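I caught Carla Azar at her desk in November, coffee in hand, and she was already talking before I sat down. She runs Kolley, which sells first-person clips of ordinary handiwork to people training robot arms, and I'd been testing the plumbing set for a small review (my own arm, a Hover, mostly drops things).

"Pipe work is great for this," she told me. "You've got one hand near the elbow and the other down on the vertical piece, and they have to agree with each other!"

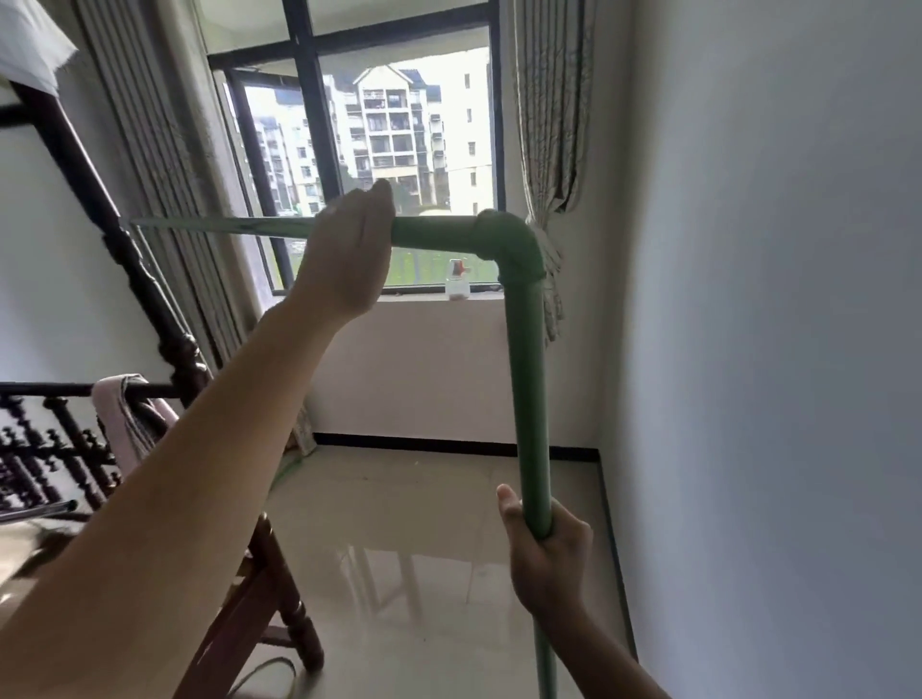
What does the basic set cost?

It's $2000 for 600 clips, and that covers the labels and email support for 18 months.

I asked why she doesn't film it all on a nice clean bench. She laughed at me. "Whose house looks like a bench? I want windows, curtains, shiny floors. A long pipe in a real room is awkward, and the arm has to learn awkward."

My gripe was the labels. Grip changes are marked nicely, but a plain hold gets one long tag and I wanted it split up. Carla said that's coming in the next release, and she didn't try to sell me on it as a feature, so good for her.
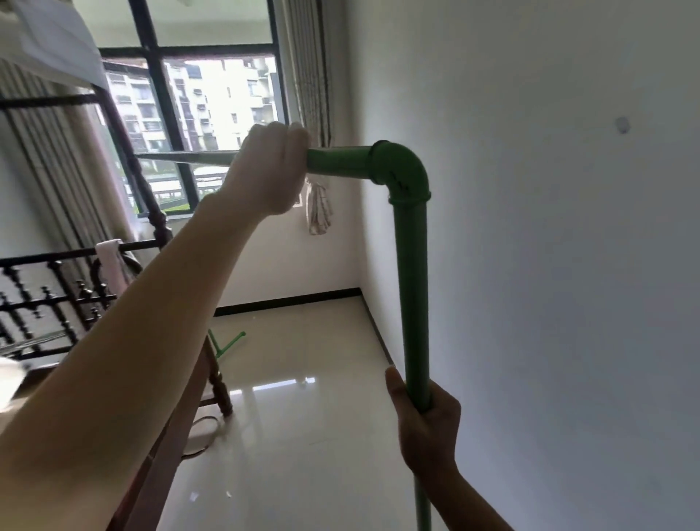
Chantharasri, who read my draft, thinks I'm being too easy on the price and says the Jilevholm set had finer tags from day one. Fair enough! I put that to Carla and she said, "Theirs is all tabletop. Ask me again when they pick up something taller than a mug."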